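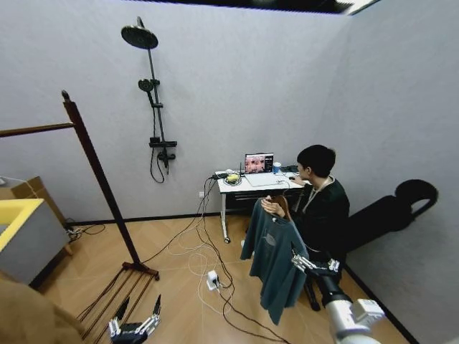 Two weeks with the Piltia, part two: laundry

11/9/23

Okay, so a bunch of you wrote in after part one asking the same thing, which was basically "sure, but can it do clothes?" I'd only had the Piltia doing cups and boxes up to then, so fair question. I've now spent most of a week on clothes and I have opinions!

Quick recap if you missed the first post. The Piltia is a two-armed robot with fingered hands that you can rent by the week from Stalero. You get the robot, a login for the software, and a certain number of support hours with a human being. I'm paying the normal rate, which is $800 a week, plus a $500 deposit that I'd very much like to get back. They didn't ask me to write any of this and I don't think they know the blog exists.

The first job I picked was hanging up sweatshirts. I figured T-shirts were too easy and a dress shirt would make me cry. A sweatshirt has some weight to it, it mostly keeps its shape, and the sleeves flop around enough to be annoying. The teal one got the most use because the color is easy to pick out against gray walls (our support guy suggested going with something bright, and he was right).

Demetrio Figueroa has been on the laptop for nearly all of this. He's much more patient than I am. The way we settled into it, the hanger and the sweatshirt get handled by a person and the robot together, one hand reaching for the hanger and the gripper up near the shoulder, and then we work on the handoff. I had pictured myself sitting on the couch with a coffee while a robot put my clothes away. It's a lot more like teaching somebody to dance.

What I liked: the hands. The fingers close on thick fabric really nicely. I've tried a cheaper kit with a two-finger pincher and it would grab a tiny fold of cloth and lose it the second you lifted. These get a proper handful. Once it has hold of a shoulder seam it keeps hold, and I tugged on it pretty hard to check. The arms are chunky, and I was worried they'd be clumsy around a clothes rack, but the reach is good.

What I didn't like so much: the cables. Oh my gosh, the cables. Between the laptop, the power strip and everything Stalero sends along, the floor looks like somebody dropped a plate of spaghetti. The welcome sheet says "allow a clear area" and I'd love to know where they thought the wires were going to go. If you rent one, buy a pack of cable ties and a couple of floor covers before it shows up. I didn't, and I've tripped twice.

The other gripe is setup time. The website says you'll be going the same morning. We got going after dinner. Part of that was me, I plugged something into the wrong port and didn't notice for an hour, but the manual has a whole section on Helcombe mounts that don't even come with the rental version, and I read all of it before figuring that out.

Support has been great though. I got Inmaculada Aranda on the phone on day two and she walked me through slowing down the right arm, which is a setting buried three menus deep. Made a huge difference. At the default speed it came at the rack like it was mad at it. If you take one tip from this post, slow the arm down first and do everything else after.

Numbers, for the people who like numbers. The log on the laptop says we've saved 593 runs so far. I went through them last night and marked 77 as ones I'd show to a friend, meaning the sweatshirt went on the hanger straight with both shoulders where they should be. Plenty of the others were fine but kind of lopsided, and I'm a harsh grader. My own closet wouldn't pass.

Would I rent it again for laundry? If you want your laundry done, no, please don't spend that kind of money, just hang up your shirts. If you want to learn how this stuff works and you've got a spare room and a patient friend, I think it's a decent deal. A couple of readers asked how it compares to the Soler and I haven't tried that one yet, I'm on the waiting list.

Part three is going to be towels. Demetrio wants to try socks and I keep telling him no. Leave a comment if there's something you want me to try before it goes back!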